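Larkley student robotics project, fruit stand task. Thread on where we are at the start of term. 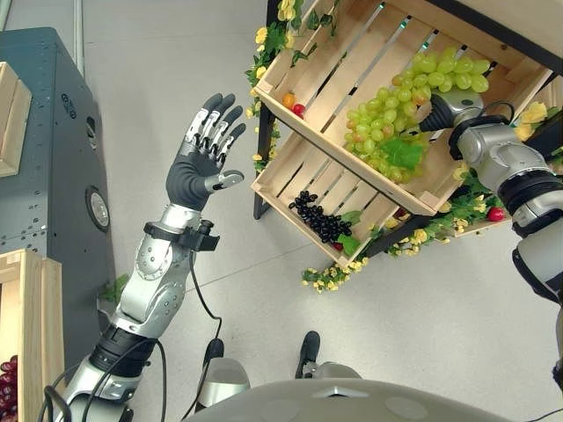

Katsuhiko Kubo replied to ask why we train on a tilted display when every competition he has entered used a flat table.

Fair question. A flat table lets you cheat. You come straight down, close, go straight up, and the arm never has to deal with a crate side. With the crates tilted, the approach direction depends on where the fruit lies, and the slats get in the way of the wrist sooner than you'd think.

The rules for the Flandden event also say "retail style display, inclined". No angle is given. We wrote in April to ask for one and were told teams should be able to cope with any reasonable angle, so we set ours steep and left it.

The task as written: take a named item from a named crate, put it in the customer's bag, do not drop it, do not move the crate. Grapes count as one item per bunch. A bunch that loses a grape on the way scores half.

Left arm has the hand with four fingers and a thumb. Right arm has the plain tool. We get asked a lot why they don't match. The hand is good at wrapping round things and slow to command. The tool is quick and repeatable and no use at all on anything that rolls. Two students on each arm this term.

Grapes are the hard item. A bunch changes shape when you touch it, so the pose you estimated before contact is wrong after contact. The first version of the grasp code took one estimate and committed to it. The new one stops at first touch, takes another estimate, then decides whether to carry on.

Numbers, for those who asked. The log had 1082 attempts in it at the end of the summer. 858 of those are usable. Another 153 are waiting for someone to check the labels. The remainder were thrown out, nearly all for clock problems between the wrist sensor and the arm controller.

On the clock problems: the wrist sensor stamps its own data and the controller stamps its own data, and they drifted apart during long sessions. We now sync at the start of each attempt. It costs a short wait. Nobody likes the wait, but the files line up.

Cable routing is the other thing that eats time. Wrist cables need enough slack for the elbow at full bend, but slack is exactly what catches on a crate corner. Current rule is to drive the elbow through its full range by hand, with motors off, before every session. If a cable goes tight or hangs below the forearm, re-dress it and do the check again.

Someone in the replies asks about the leaves and flowers. They stay in. A real shop has greenery all over the fruit, and the detector has to learn that a leaf in front of a bunch is not part of the bunch. With plain crates our detector looked excellent. With garlands it fell apart on the first day. Better to find that out in September.

The green leaf on green grapes case is still the worst one. Colour won't separate them. Depth helps a bit, but the leaf lies almost flat against the fruit, so the step in depth is small. The vision students are trying texture next. I have no strong view yet.

Black grapes fail differently. They are glossy and very dark, so the depth readings have holes in them. The bunch comes out smaller than it is and the hand closes late. Quick fix was to pad the estimated outline. That works until there's a neighbour.

Controller software: we moved from the Mokeck planner to the Vogler one over the break. Mokeck gave smoother paths but gave up too easily near obstacles, and a crate is all obstacle. Vogler finds a way in more often. The paths are ugly - lots of needless elbow movement - and we're smoothing them ourselves afterwards.

Yes, smoothing after planning can push a path back into collision. We check again after smoothing and fall back to the ugly path if the check fails. That happens more on the right arm than the left. Suspect the tool's collision model is too fat. It's on the list.

Both arms working at once is allowed under the rules and we are not doing it yet. For now one arm works while the other holds a fixed pose. The pose matters more than it sounds. Park an arm low and it ends up in the way of the feet camera check, park it high and it blocks the head's view of the upper crate. We have 3 park poses saved and the planner picks between them.

New members, before your first session: read the stop procedure, then do it with the arms unpowered until you don't have to think. One person on the stop button, one on the keyboard, and they don't swap halfway through a run. Hair tied back, lanyards off. No reaching into a crate while the arms are live, even to put a grape back.

Also for new members: write down failures in the same detail as successes. "Missed" is not a log entry. Which item, which crate, which arm, first contact or no contact, and what the planner reported.

Kubo again, asking whether we'll share the attempt log. The usable part, yes, after the label check. The format is a bit odd because of the old time stamps, so I'll write a page on how to read it first.

Next session is bench work on the right arm's collision model. Anyone wanting to join that should message me with which evenings they can do. Posted 9/14/25, times to follow when the room booking comes back.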